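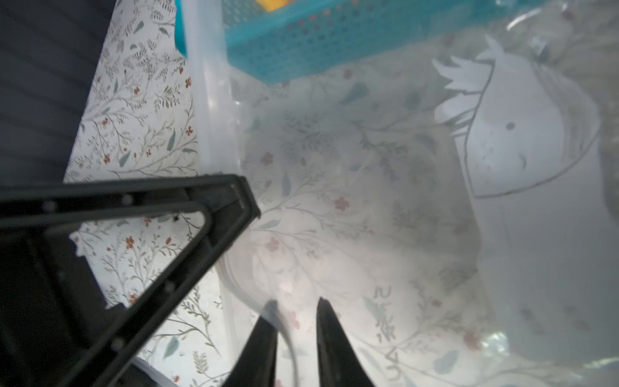 The Gatine is a tidying arm you hire by the month, and its makers at Trellutton would like you to think of it as a lodger. It comes in two boxes, one of which is mostly foam, and it clamps to a table, a shelf or anything else that doesn't mind being clamped to. Two tapered black fingers do the picking up. They look like something a dentist would keep in a drawer, and it is odd to see them going down into a see-through storage bin with a smiling cartoon character on the side. The character has dots for eyes and gives nothing away. I tried to follow its lead.

Clear plastic, as it happens, is the thing everyone in this trade grumbles about. A bin you can see through is a bin a camera can see through too, and a flowery tablecloth showing up through the bottom looks a lot like something that wants picking up. On my first morning with the Gatine it made three careful attempts on a printed leaf. I have done worse at parties.

Tatsuya Kinoshita, who looks after the software at Trellutton, was not surprised. "It's very polite about it," he said. "It tries, it feels nothing there, it tries a bit to the left." An update arrived that evening, took 50 minutes and made the thing noticeably less fond of botany.

Once settled in, it is good at dull work. Socks, blocks, pegs and the lids of things all went where I had told it they belonged, at the pace of someone paid by the hour. You set it up with an app called Itent, which asks you to name each container. I named one Misc. The Gatine put nearly everything in Misc. I can't fault it, as that is how the rest of my house works.

The rival is the Memon, a squatter machine with one big soft paddle and a price of £1,000 to buy outright. Huệ Trương, who hires out both from her shop, says families go for the Memon and people who live alone go for the Gatine. She has a theory about this and it isn't flattering to people who live alone.

Hire is £200 a month, with the clamp thrown in. Spare fingertips are extra, and you'll want a pair, as mine had picked up a shine by the third week and started dropping marbles. The manual runs to 337 pages and covers marbles on the last one, under Known Limits, between syrup and cats.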